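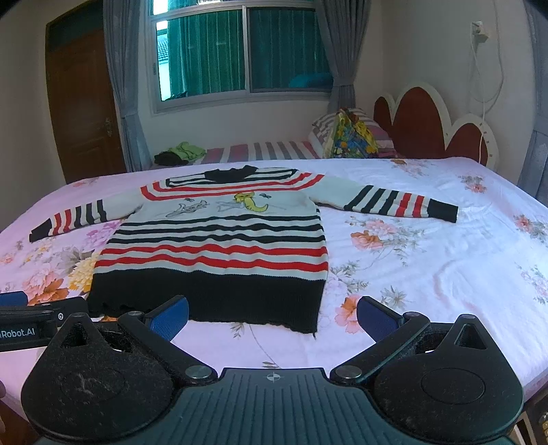
Foketti Fabric Shaver, Mains Model
Reviewed by the Drumbridge Household Textiles Service

Summary
The Foketti is a corded fabric shaver intended for knitwear, upholstery and bed linen. The Service tested it over 8 weeks on donated garments and on items from its own lending stock. It removes pilling quickly from medium and heavy knits and is easy to clean. It is less suitable for very fine knits, and the cord is shorter than it should be. The Service recommends it for homes where knitted clothing is worn daily through the winter.

Background
Pilling occurs when loose fibers on the surface of a fabric rub together and form small balls. Acrylic and acrylic blends are the most affected, and the pills tend to stay attached because the fiber is strong. Wool also pills, though many of the pills will fall away in wear and washing. Members often bring in sweaters that are sound in every seam and have been set aside only because they look old. A shaver cannot repair a worn elbow or a fraying edge, and it should be kept well away from both.

The Service has lent out the battery-powered Ternine shaver for several years. Complaints about it have been consistent: the motor slows after a few minutes and the lint cup comes loose. The Foketti was purchased at the ordinary retail price as a possible replacement.

What is supplied
The box contains the shaver, one spare blade, a small brush and a printed leaflet. There is no storage bag. The height guard is a ring that turns to one of three positions, and each position clicks firmly into place. The leaflet is clear on cleaning and says almost nothing about which guard setting to use, an omission that should be corrected.

Performance on knitwear
Garments were laid flat on a firm surface, smoothed by hand and shaved with light pressure in small circles. On a heavily pilled adult acrylic pullover, the front, back and both sleeves were finished in 6 minutes. The same job on a matching pullover took the Ternine considerably longer, including a pause to change the batteries.

Results were best on plain stockinette. Striped knits also came up well, and the effect is often greater than on a single color, as pills carry fibers from one stripe onto the next and blur the line between them. Ribbed cuffs and collars need to be stretched slightly over the fingers or a rolled towel. On cable knits the guard rides on the raised stitches and leaves the hollows untouched.

Printed or embroidered areas should be avoided altogether. A raised print on one test garment was scuffed after two passes at the lowest setting. Staff now tell borrowers to work up to the edge of any design and stop.

On fine merino the Foketti was acceptable only at the highest guard setting. At the middle setting it made a small hole in a test swatch. Owners of fine knits may be better served by a fabric comb such as the Hou, which is slow but gives the user full control.

Performance on other fabrics
A brushed cotton sheet with a badly pilled foot end was much improved. Upholstery results were mixed. Flat woven seat cushions responded well, while a looped fabric snagged at once and the test was ended.

Noise, cord and cleaning
The motor produces a steady hum and conversation is possible over it. The cord measures 90 centimeters. In most bedrooms this means using an extension lead or working on the floor beside the outlet, and the Service considers it the main fault in the design. The lint cup twists off in one motion and should be emptied after each garment. The blade lifts out for brushing once the unit has been unplugged.

Durability
The manufacturer states that each blade will last for 1000 passes but does not define a pass, and the Service was unable to verify the claim. The first blade was still cutting cleanly at the end of the test. Replacement blades can be ordered singly.

Recommendation
The Foketti will replace the Ternine in the lending stock from October. Borrowers will receive a printed card on guard settings and will be asked to return the shaver with the lint cup empty. Ternine units still in working order will remain available on request for members who need a cordless model.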